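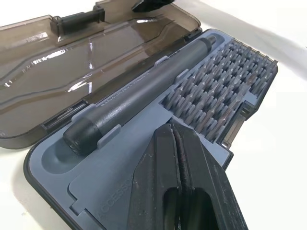
A screwdriver case, open. The tray has a shaped space for each tool it stores.

How sailors know how far they have gone

A car measures distance by counting how many times its wheels turn. A boat has no wheels, and the water under it may be moving too, so sailors need other ways.

The old way: the log line

Long ago, a sailor dropped a flat piece of wood over the back of the ship. It was tied to a long rope with knots in it, spaced evenly. The wood stayed nearly still in the water while the ship moved away and pulled the rope out. Another sailor watched a small sandglass. When the sand ran out, they stopped the rope and checked how many knots had passed. That is why a ship's speed is still given in knots.

One knot is one nautical mile per hour. A nautical mile is 1,852 meters, a little longer than a mile on land.

Working it out

Distance is speed multiplied by time. The sailing boat Grascombe left harbor one morning in January and sailed at 5 knots. After one hour she had gone 5 nautical miles. If she kept that speed all day and all night, for 24 hours, she would go 120 nautical miles.

Tides

A tide can carry a boat along or hold it back. Suppose Grascombe sails at 5 knots and the tide moves against her at 2 knots. Her speed through the water is 5 knots. Her speed over the seabed is 3 knots. Her skipper, Johanna Moser, writes both numbers in the logbook.

Today

Most boats now carry a satellite receiver, which finds the boat's position and works out its speed over the seabed. Many also have a small paddle wheel under the hull that turns as water flows past. It measures speed through the water. Weeds can jam it, and then it reads zero.

Words to know

Hull: the main body of a boat.
Logbook: the book where a boat's speed, course and position are written down.
Skipper: the person in charge of a boat.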